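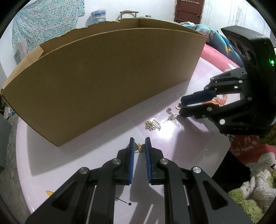
Redgate Tenants' Association
Minutes of the general meeting, February 2, 2023
Held in the ground floor laundry lounge, Redgate, Building B

Chair: Eyerusalem Araya

1. Minutes of the last meeting
Approved with one correction. The bike room code was changed in September, and the minutes had it a month early.

2. Heating
The radiators on the top two floors of Building B are still cold in the mornings. Skarnar sent a technician twice in January. The first visit replaced a valve. The second visit found nothing wrong, but it took place at two in the afternoon, when the heat is usually on. The chair will ask Skarnar for a visit before 7 a.m. Tenants should write down the times when their radiators are cold and put the notes in the association's mailbox.

The tenant in 4C asked if space heaters are allowed. They are, under the lease, but not on an extension cord.

3. Money
Balance at the end of January was $1,796. The only payment out was for printing. The Livico grant application asks for $3,000 to redo the courtyard benches and the drain next to them. Livico has confirmed it received the form. No date was given for a decision.

A motion to hold back courtyard spending until Livico answers passed with 3 against.

4. Storage cages
Visser, the managing agent, wants all basement cages labeled with unit numbers by the end of the month. Anything left in the corridor after that will be removed. Several people said the notice was too short – the elevator to the basement was out for most of January. The chair will ask for two more weeks.

Unclaimed items in cage 11 were discussed again. It was agreed to put a list on the board by the mailboxes and give people until the next meeting to come forward.
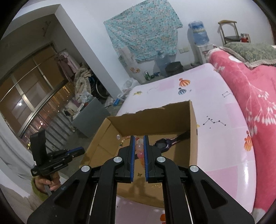 Eyerusalem Araya said that two weeks would not be enough for tenants who need help carrying things up, and that Visser should be asked for a month. She would put it in the same letter as the question about who pays for the padlocks. Agreed.

5. Noise
Complaints about the trash chute being used late at night. The house rules say nothing after 10 p.m. A sign will go up on each floor. The same sign will say that glass does not go down the chute at any hour.

6. Other business
The front door closer in Building A slams. Reported to Visser, no answer yet.
The shared snow shovel is missing from the Building A entry. Please return it.
Parking was raised but held over – the site plan was not available.

Next meeting will be in the same room at 7 p.m. The date will be posted when the room is confirmed.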